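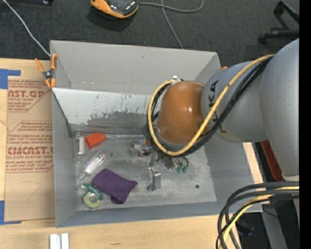 My bin, with the mixed stuff in it and the arm over the right side.

How many grasp attempts before I can trust a comparison?

Posted June 17, 2024

Hi all! I'm comparing two grasp planners for picking out of a bin (our old one, Foltar, and a learned one I trained in March that I've been calling Raju). Same arm, same gripper, same gray bin. I did 160 attempts with each and Raju won by 8 successes. My labmate says that's nothing, I say it's something. The junk is a mix on purpose: a dark purple cloth, a tape dispenser, a metal bracket, clear packaging and so on. I dump it back in whenever the bin gets low. Is 160 enough, or do I have to go to 500?

3 answers

Answer 1 (accepted)
I'd side with your labmate, sorry! 8 out of 160 is a gap of 5 points, and with success rates anywhere in the middle you can get that from luck. But before you run 500, look at how you're running them. If you did all of Foltar and then all of Raju, start over and alternate, one fill of the bin each. Also your attempts aren't independent (a cloth lying on top of something can spoil several tries in a row), so I'd treat each fill as the unit and bootstrap over fills. And split results by item. I had a planner that was great on boxy things and hopeless on anything clear, and the average hid it completely.

Answer 2
just do 500. we do 500 for everything

Answer 3
Agree with the first answer on alternating. We use Amard to log ours and it keeps the fill number with each attempt, so the bootstrap is pretty painless. One more thing, decide now what counts as a success! Lifted? Lifted and held? Two items at once? I changed my mind after 100 attempts once and had to rewatch every single one.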